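Prernthorpe Centre for Adult Study
Materials in the Home, Handout 3: Stone worktops, porosity and sealing

Terms used in this handout

Granite, in the trade sense, covers any hard, coarse-grained igneous rock that takes a polish. A geologist applies the name more narrowly, to rock with a set share of quartz and feldspar. Many slabs sold as granite are gabbro, gneiss or something in between. The trade sense is used here unless stated.

Porosity is the share of the volume of a stone taken up by voids. Permeability is the ease with which a liquid passes through it. The two are related but do not rise and fall together. A stone may have a fair number of pores which do not connect, in which case little liquid gets in.

Absorption is what is measured in practice. A sample is dried to constant weight, soaked, wiped and weighed again. The gain in weight is divided by the dry weight and multiplied by 100 to give a percentage.

Grain and colour

The flecks in a polished slab are separate mineral grains. Pale grey and glassy grains are usually quartz. Cream, tan and pink grains are usually feldspar. Black or dark brown grains are mostly mica or hornblende. Grain size depends largely on the rate of cooling: slow cooling at depth gives large crystals. Colour alone is a poor guide to absorption, and two slabs of similar look should be tested separately. 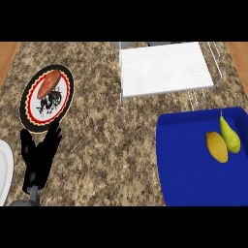
Pintér asked whether a darker slab needs sealing at all, as the one at home had never been treated and water still beaded on it. Beading shows that the surface repels water at that moment. It does not show what oil will do, and a factory resin or an old coat of wax can give the same result. The drop test in the next section should be done in any case.

Drop test

Clean the surface with water and a little washing-up liquid, rinse, and leave to dry overnight. Place a few drops of water on an area away from the sink. Cover with an upturned glass to slow evaporation. Check after 5 minutes and again after 11. Wipe dry each time and look for a darker patch. A patch at the first check indicates an absorbent stone. A patch only at the second indicates moderate absorption. No patch indicates that sealer would mostly stay on the surface and leave a haze.

Repeat with cooking oil only on an offcut. Oil stains may need a poultice and do not always come out. 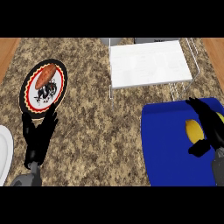 Sealers

Two groups are in common use. Impregnating sealers, such as Fliltis, enter the pores and line them, leaving the polish as it was. Topical sealers, such as Pulier, form a film over the stone. The film scratches, and must be stripped before a fresh coat is put on.

Neither group protects against acid. Quartz and feldspar resist vinegar and lemon juice well, but calcite does not, and some slabs carry thin calcite veins. Etching along a vein is loss of stone and has to be repolished.

For next session: complete the drop test on two surfaces and bring the results. Read the section on limestone and marble before attempting the absorption sums.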